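## Laltis, Gistirach 20th anniversary reissue: anyone have it yet?

**magsi_k**

So the Prirnell page finally went up and it says July 2022 for the reissue of Gistirach, double vinyl plus a download, 1077 copies, hand numbered. 1077 because that was the number on the door of the rehearsal room, according to the blurb. Cute, I guess. I ordered it within about a minute of seeing the email and then sat there wondering why, as I already own the CD and the awful cassette.

Has anybody had theirs show up? Mine says "label created" and has said that for days.

Kausar

**flipside_radu**

Got mine. Number 23, which I'm way too happy about.

Short version, it sounds great. The drums on "Salt Clock" used to be a cardboard box in the next apartment and now there's a real kick drum in there. Kołodziej went back to the tapes himself, and you can hear that he cared. Side C is the three outtakes and a live thing, and side D is blank with an etching. I'd have been fine with one more live track and no etching.

**valene**

I'm going to be the grump. I have the download (pressing is still in the mail) and I think he's squashed it. Put the old CD on right after, same volume knob, and listen to the quiet part in "Ferry Lights" where she's nearly whispering. On the CD you lean in. On the new one she's right up in your face the whole time, and then when the band comes in nothing happens. It just gets busier.

The kick drum is nice, sure. I didn't need the kick drum.

**flipside_radu**

> then when the band comes in nothing happens

Come on, Valentin. You said this about the second album too, and you said it about the live album, and that one WAS the quiet master. Are you listening on the laptop again?

**valene**

Headphones, the good ones. And I was right about the second album.

**rokshehu**

I can sort of see both sides? The vinyl and the download aren't the same master, I'm pretty sure. The insert has two mastering credits in tiny type on the back. So you two may be arguing about different records. I'd wait for Valentin's copy to land before anyone gets blocked.

Also does anyone else's have the lyric for "Prague Coat" printed with the second verse missing? I've been singing "count the money in the rain" since high school and was all set to find out if that's right.

**magsi_k**

It's "come and find me in the rain"!! It has always been "come and find me in the rain"

**rokshehu**

No way. There's a whole verse about the landlord before it.

**sal_sampaio**

Hi all, I don't post much, mostly I read the setlist threads. Mine came yesterday so I've had one full listen and then side B again while I made dinner.
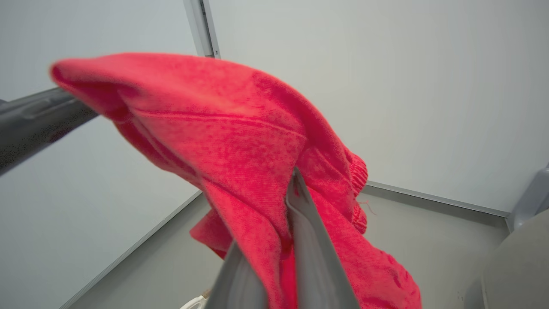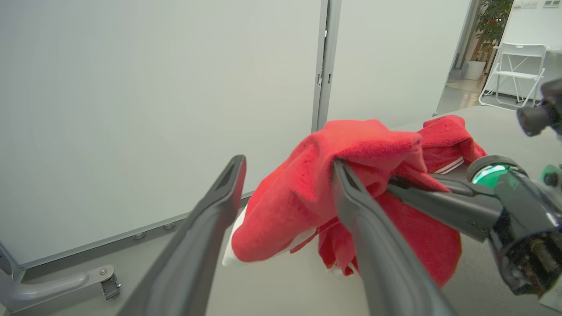
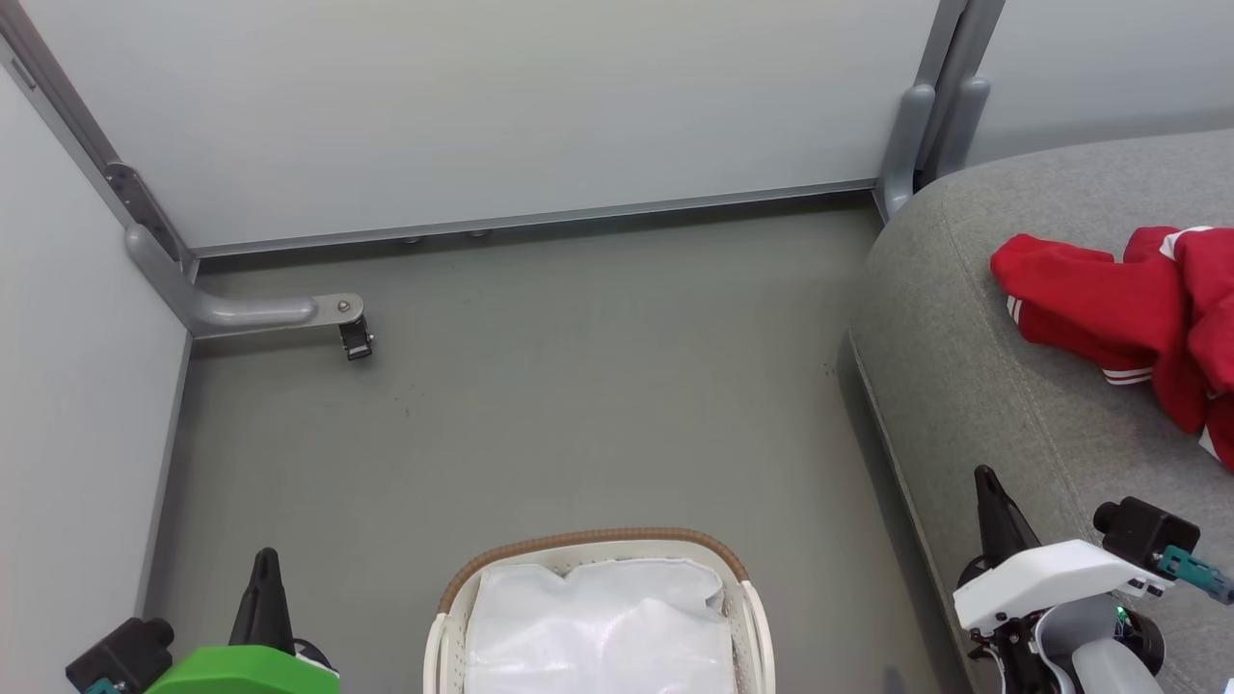

I'm with Radu on the sound, with one complaint, and it's that "Ferry Lights" now fades a good bit earlier than it used to. The old version had that long hum at the end with somebody coughing, and I miss the cough. The other thing people should know before they go hunting for a copy is that the color vinyl is nothing like the mockup on the shop page. The mockup was a dark wine red and what I pulled out of the sleeve is much closer to the coral-red of that fuzzy knit in the first photo, so pretty bright, almost pink when you tilt it under a lamp. I like it more, but if you wanted wine you'll be disappointed. The center labels are plain cream with the song titles typed in lower case, and they've got sides A and B the right way around this time.

Oh, and Rok, my insert is missing that verse as well. I think they all are.

**flipside_radu**

Whoa, I got black. Is the red random or did you pay extra?

**sal_sampaio**

Random as far as I know! I picked the regular one, same price as everybody. The email said something like "a portion of the run" and I didn't think anything of it.

**magsi_k**

Okay now I'm jealous and mine still says label created.

Which songs do you all think should have been on side D? I'd have taken the radio session in a heartbeat. They played "Long Division" with just the organ and it's the best she's ever sung it. My brother taped it off the kitchen radio and the tape got eaten by his car, so I've been hearing it in my head ever since and it has probably gotten better in there.

**rokshehu**

The radio session, yes, all of it. Prirnell said back in March that the station couldn't find the reels. I'd settle for a fan tape if someone cleaned it up.

**valene**

Update, the vinyl came. Black, number nine hundred something, one corner of the sleeve bent.

It's better. I'll say that much. Rok is right that it's a separate master, and the whisper part has room around it again. I still think the cymbals are too bright and "Salt Clock" should sound like a cardboard box, that was the charm of the thing. The download is staying deleted.

The early fade on "Ferry Lights" is unforgivable, I agree with Salvador there. Who cuts the cough??

**flipside_radu**

I'll take "it's better." Saving that post.

For the cough people, it's still on the Japanese CD, and it's longer on that one, you get a chair creak after it. I can check the exact length tonight if somebody wants it.

**sal_sampaio**

I want it, please! And does the Japanese one have the printed lyrics? Would settle the rain thing.

**flipside_radu**

It does, but whoever typed them up was guessing too. Mine says "counting monkeys in the rain."

**rokshehu**

So it starts with "count." Thank you.

**magsi_k**

That is NOT what that proves

Mine just switched to "in transit" by the way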